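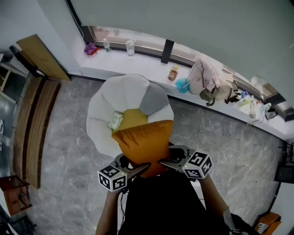

Back again after too long. Work has been mad, the boiler went, the usual. But I've had the same question from three different people since the spring so here goes – can they do the housework yet?

Short answer, no. Longer answer, some of it, slowly, if you don't mind it being done at the speed of a very tired toddler.

I should say where I'm coming from. I spent most of my working life at Weidemann, packing line and then maintenance, so I've stood next to machines doing chores for money for a long time. They're brilliant. They pick up the same carton from the same place 700 times before tea break and never moan. Move the carton a hand's width to the left and the whole line stops and somebody like me gets a phone call. That was the job really. Going and moving the carton back.

A house is nothing but cartons in the wrong place.

Take a cushion. Pick a cushion up off a seat, put it somewhere else. You do it without thinking, usually with your phone in the other hand. For a gripper it's a pig of a job. A cushion hasn't got a proper edge. You squeeze it and it changes shape, so wherever you thought you were holding it, you aren't. Squeeze too little and it slides, too much and you've got hold of a fistful of something else as well. Then there's whatever has been left lying next to it – wipes, keys, the remote – which you need to not send flying across the floor. Two hands makes it easier and also harder, as the two have to agree.

So the way they're going about it now is to have people do it first. A person holds the grippers in their own hands and does the chore with them, over and over, and the machine learns from that. Marker patterns on the grippers so the computer can work out where they are. I like this much more than the old way, which was some poor soul typing in positions all day. I was that poor soul for a bit! The clever part is all in the person. They wobble, they miss, they go back in from the other side, and all that is useful to it.

My old colleague Lutz Sauerland has gone the other way on this and we've been arguing by email since August. Lutz thinks it's 2 years until you can buy something that will tidy a living room while you're out. I said 7 and I thought I was being generous. His case is that the learning has got so much better so quick, and once it can do one cushion it can do all cushions. Mine is that I've met his cushions. He has five cats.

Also nobody asks about the in-between bits. Tidying isn't one job. It's pick up, decide, carry, put down, come back, and the deciding is the worst of it. Is that bottle rubbish or is somebody still drinking it? Does the bag live there or has it just been dropped? I get that wrong in my own house and I've lived here since the kids were small. My wife has a look for it.

What I'd say they can do now, going by what I've seen and not by the adverts:

Hoovering, if your floor is mostly floor. Ours gets stuck under the sideboard and shouts.
Mowing, yes. Next door has one, it's very good, the hedgehogs are less keen.
Picking one known thing off one known surface – yes, fairly reliably, with someone watching.
Folding towels. Slow. Seen it done, went and made a coffee, it was on the same towel.
Putting a duvet cover on. No. I can't either.

On the shop floor it's a different story and I think that's where it'll go first. A friend at the Karnia plant out by Pestham says they're trialing a two-armed thing for kitting, bits of foam and bagged parts into trays, the soft stuff that always had to be done by hand. It drops things. But it drops them at three in the morning when no one else wants to be there, and it picks most of them back up. That last part is new, the picking back up. In my day a dropped part was a stopped line and a form to fill in.

Would I have one in the house? Probaly, if it was cheap and quiet and it didn't want to talk to me. I'd let it have the lounge. Not the kitchen, not near the good glasses.

Next one will be the Poromdale walk I keep promising, I've got the notes, just need to find where I put them.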